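**Wanted: someone to run the Sunday repair table with me (part-time, Clanport)**

Hello! I'm Catriona Imrie, and I've been running the repair table at the Dunbar Hall since we moved over from the old library. It's got too big for one person and a kettle, so I'm looking for a co-organiser to start in November.

The job is five hours every Sunday, plus a bit of email in the week (mostly people asking if we do microwaves, and we don't). You'd be paid for all of it, and the contract is for 5 months while the grant lasts. The grant is £3000 altogether, £900 of which has to go on tools and materials, and I have strong opinions about clamps, so please come ready to argue.

What comes through the door is anybody's guess. Chairs, mostly. Wobbly stools, lamps, zips, a great many toasters, drawers that stick, and once a full-sized rocking horse that took up the whole of the front bench until Easter. Jean Leckie does the sewing and Kumaresan Sastry does anything with a plug, and they're both staying put, thank goodness. What we're short of is a person who likes wood and hinges, and who can talk to a queue of people without getting flustered.

I'd love to see more small cabinets and boxes this winter. They're lovely things to learn on: they fit on a table, you can get at every side, and a beginner can go home with one finished in an afternoon if the glue behaves.

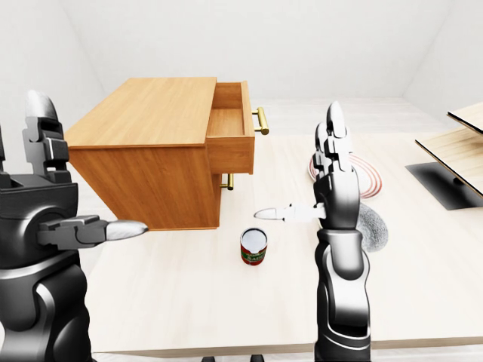

## What you'd be doing

- Opening up with me at noon and getting the benches out (they're heavy, but there's a trolley)
- Greeting people, writing out their tickets and working out who should look at what
- Doing the simpler wood repairs yourself, or sitting beside the owner while they have a go
- Ordering glue, screws and sandpaper, and keeping the receipts in the blue folder
- Saying no, kindly, to things we can't mend

## What I'm hoping for

You don't need a certificate. If you've mended your own furniture, or your neighbour's, tell me what it was and how it went, including the ones that fell apart again. Some patience with children would help, as we get plenty. You'll need to be all right with noise, and with Jean's radio.

Daichi Nakajima did a version of this job with me last spring before he moved away, and he's happy to chat to anyone who wants to know what it's really like. I'll pass on his number if you ask.

## How to apply

Send me a page or so, or a voice message if writing isn't your thing. Leave it at the Dunbar Hall desk with my name on it, or come by on a Sunday afternoon and find me – I'm usually at the bench nearest the stage. Bring something broken if you like!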